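Istovley vanity tops

Product: granite vanity top with inset oval basin
Range: Istovley, bathroom
Supplied by: Cairns
Status: made to order

Overview

The Istovley top is a single piece of polished granite, cut for one inset basin and supplied with a matching backsplash. It is intended for domestic bathrooms, guest rooms and small washrooms where the top is fixed against a wall and left open at one or both ends. The base unit is not included. Tops can be fitted to the Plodari unit or to any level cabinet of suitable depth that will carry the weight.

Dimensions and weight

Standard depth is 580 mm, measured from the wall to the front edge. Thickness is 30 mm. Length is cut to the customer's drawing. A top in the shortest length weighs 46 kg without the basin and must be lifted by 2 people, carried on edge and never flat. Longer tops are priced with delivery to the room of use.

Stone and finish

Granite is a natural material and no two slabs match. Colours in the mottled grade run through beige, grey, green and brown, and the proportion of each changes from slab to slab. Customers ordering tops for more than one room should say so on the order form, so that the pieces can be taken from the same slab where stock allows. Samples show the grade only.

The upper face is polished. Exposed edges are rounded and polished to the same level as the face. Back edges are sawn and left unpolished, as they are covered by the backsplash. Front corners are finished by hand, and a small variation in radius between left and right corners is within tolerance.
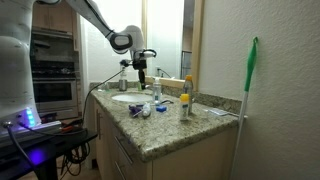
Mottled granite top with rounded edge, low matching backsplash and white oval basin.

Basin and tap

The basin is a white oval. The opening is cut at the works from the basin template, and the position along the top is set by the customer's drawing. Please mark the centre line from the left-hand end. Openings cannot be moved or enlarged on site, and cutting on site voids the guarantee.

One tap hole is drilled as standard. Taps are not supplied. For a tap set to one side of the basin, give the offset on the drawing and check that the spout reaches clear of the rim. Soap dispensers may be free-standing or fitted through the stone – the second type needs an extra hole, charged separately.

Fitting

The cabinet must be level in both directions before the top is placed. Bed the stone on neutral-cure silicone. Acetic silicone stains granite and must not be used anywhere on the top, including the joint with the wall. Fit the backsplash after the top has been bedded, and seal the lower joint last. Leave overnight before connecting the waste.

Care

The stone is sealed at the works. Reseal once a year, or sooner if drops of water darken the surface. Wash with warm water and a little washing-up liquid, then dry with a soft cloth. Do not use vinegar, limescale remover or cream cleaners. Bottles of hair dye and nail varnish remover should be kept off the surface.

Ordering

Send drawings to Caoimhe McGrath in the Cairns drawing office. A cutting plan is returned for signature and no stone is cut until it has been signed. Questions on fitting and resealing go to Finbarr Foley. The works closes for maintenance in September, and orders signed during that month are cut when it reopens.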